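Liduston Street Hostel: walk-round, ground floor and kitchen, Thursday morning

Marked OK, NOT OK, or SEE COMMENT. Most of it is SEE COMMENT. I write these so the next inspector doesn't have to start from scratch, and so the owners can't claim they never heard.

1. Front door and lock. OK
Closes by itself now. Last time it needed a shoulder.

2. Hall lighting. SEE COMMENT
Two fittings replaced with bulbs of a color I can only call dentist. They meet the requirement. You can read the fire notice from the stairs, and every scuff on the wall as well.

3. Fire notice. NOT OK
Still shows the old layout, with an exit through what is now the linen closet. Please take it down before a guest believes it.

4. Smoke alarms. OK
All 6 sounded on test. A guest in the back room slept through every one of them, so I've asked for a louder unit on that side.

5. Extinguishers. SEE COMMENT
Tags current. The one by the laundry is holding the laundry door open. Buy a doorstop. The Rocha hardware store sells them, and they weigh less.

6. Stair rail. NOT OK
Loose at the third bracket, same as in November. The repair noted in the log seems to have been tape.

7. Hot water. SEE COMMENT
Kitchen tap fine. Shower 2 runs hot enough to poach an egg. Turn the mixing valve down and write the new setting in the log, in ink.

8. Trash and recycling. SEE COMMENT
Bins need liners folded right over the rim so they don't slide in when somebody throws a can with feeling. Food wrappers go in general trash. The sorting poster says otherwise in one corner and agrees with me in another.
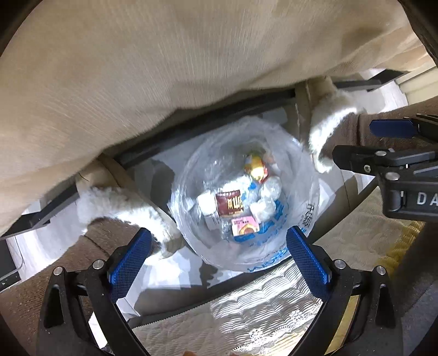
9. Kitchen counters and sinks. OK
Clean. The sponge should retire.

10. Refrigerator. SEE COMMENT
Temperature good. Guest shelf labeled by room, which is a fine system until people change rooms. One jar has been handed down through several generations of guests. Discard it with gloves.

11. Stove and hood. NOT OK
Hood filter hasn't been washed since the Drelstead people installed it, going by the feel. Soak overnight. Keep towels off the rail over the burners.

12. Storage under stairs. NOT OK
The Girkovberg folding beds are back in there, blocking the meter. Move them to the shed.

Recheck of items 3, 6, 11 and 12 next month. I'll bring my own doorstop.

Recent reports
Liduston Street Hostel: upper floors
Rocha Guest House: boiler room and yard
Drelstead Bunkhouse: full walk-round
Blank checklist, ground floor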